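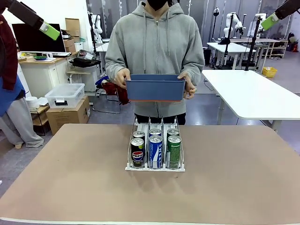
Plastic handling bin held with one hand at each end

A handling bin (also tote, tote box or, in older trade usage, tub) is a rigid, reusable, open-topped container used to move small goods by hand over short distances inside a building. Handling bins are used in warehouses, stores, kitchens, laboratories and repair shops. They differ from shipping cartons in being returned to use after each trip, and from crates in having mostly solid walls.

Terminology

Usage varies by trade. In warehousing, "tote" normally means a container that travels through the building with an order, while "bin" means a fixed storage location or the container assigned to it. Retail workers tend to use the two words for the same object. The term "handling bin" is used in supplier catalogs to cover both. A bin with a hinged or fitted cover is usually listed separately as a lidded tote.

Construction

Most handling bins are injection molded from polypropylene or high-density polyethylene. Polypropylene is stiffer and holds its shape better when hot-washed. Polyethylene is tougher at low temperatures and is preferred for freezer work. Both can be ground and remolded, although mixed colors give a dark regrind that is limited to less visible products.

The wall is thickest at the rim and corners, where loads from lifting and stacking are concentrated. The rim is commonly folded outward to form a channel section, which resists bowing when the bin is full. Corners are rounded to ease the flow of plastic in the mold and to simplify cleaning. Ribbed floors run more quietly on rollers and sag less under load; smooth floors drain and wipe down more easily.

Sizes

Bin footprints generally follow the pallet in local use, so that a whole number of bins fills one layer. A base of 400 by 300 millimeters is common where metric pallets are standard. Height is less uniform, and a single footprint may be sold in several depths.

The Braline series, introduced by the molding firm Hulley, offered 14 combinations of footprint and depth, all sharing one rim profile so that different depths could be stacked together. Bins made by Meinecke to the same footprint had a narrower rim and did not interlock with them.

Stacking and nesting

A stacking bin has near-vertical walls and rests on the rim of the one beneath. A nesting bin has tapered walls and sits inside it, which saves space when empty but wastes some volume when full. Stack-and-nest designs combine the two: the bin nests in one orientation and stacks when turned end for end, or stacks on swing bars placed across the top.
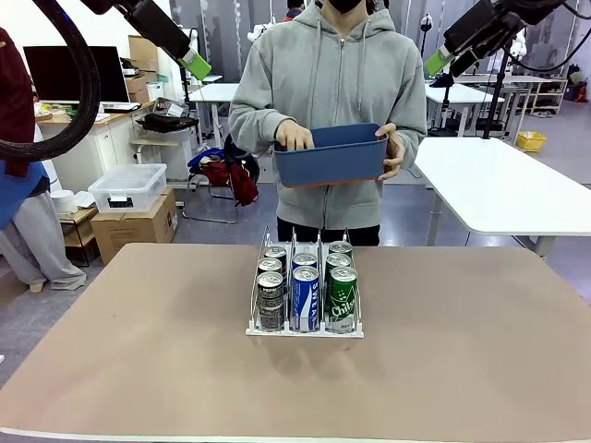 Manual handling

The weight limit for a bin is usually set by the person lifting it and seldom by the strength of the plastic. Safe loads depend on reach, lift height, frequency and the quality of the grip. A bin carried close to the body at waist height places less load on the lower back than one held at arm's length. Molded hand openings improve the grip but create a path for dust and liquids, and some food plants specify closed handles.

In a study of the Drirkdale distribution center dated 16 July 2021, Ajith Kamath recorded 1,986 manual lifts and compared the grips used. Two-handed grips at opposite ends were the most frequent. Diagonal grips, with one hand under a lower corner, occurred mainly when a bin was being tipped or set down. Kamath recommended handles on all bins deeper than 100 millimeters.

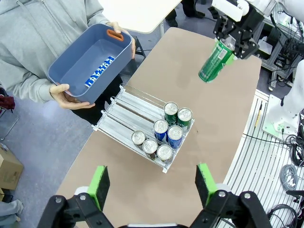 Valdis Avotiņš disputed the recommendation, arguing that depth was a poor stand-in for loaded weight and that a shallow bin of metal parts needed handles more than a deep one of packaging film. Kamath's later tables list depth and gross weight separately.

Cleaning and service life

Bins are washed by hand or in tunnel washers and dried upside down. Labels are a frequent cause of rejection at inspection, as adhesive residue holds dirt. Bins are withdrawn when the rim is cracked, when the floor no longer lies flat, or when deep scoring prevents proper cleaning. Long exposure to sunlight makes unstabilized polypropylene brittle.

See also

Crate
Pallet
Order picking
Returnable packaging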